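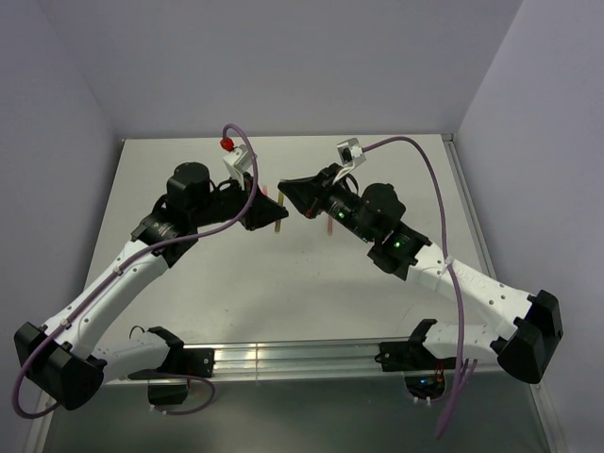
Re: [stoketti-users] Index rebuild stalls after upgrade

> After moving our Siltden host to the new release, the nightly
> rebuild stops at segment 257 of 819. No error in the log, and
> the process stays at idle CPU. Restarting it gives the same
> result. The older host still completes. Any pointers?

The new release opens each segment file before it releases the previous one. If the per-process file limit is low, the reader waits on a free handle and logs nothing at the default level.

Two things to check:

1. Run the rebuild with log level 4 and search for "handle wait". If it shows up, raise the open file limit and restart the service - a reload does not pick up the new value.

2. Look at merge_width in the Kubo config. The upgrade script resets it to 46. Our hosts run at 36, same as before the upgrade.

If neither applies, send the segment header dump to the list. Please leave the Skillitz plugin disabled while you test, as it keeps its own handles open.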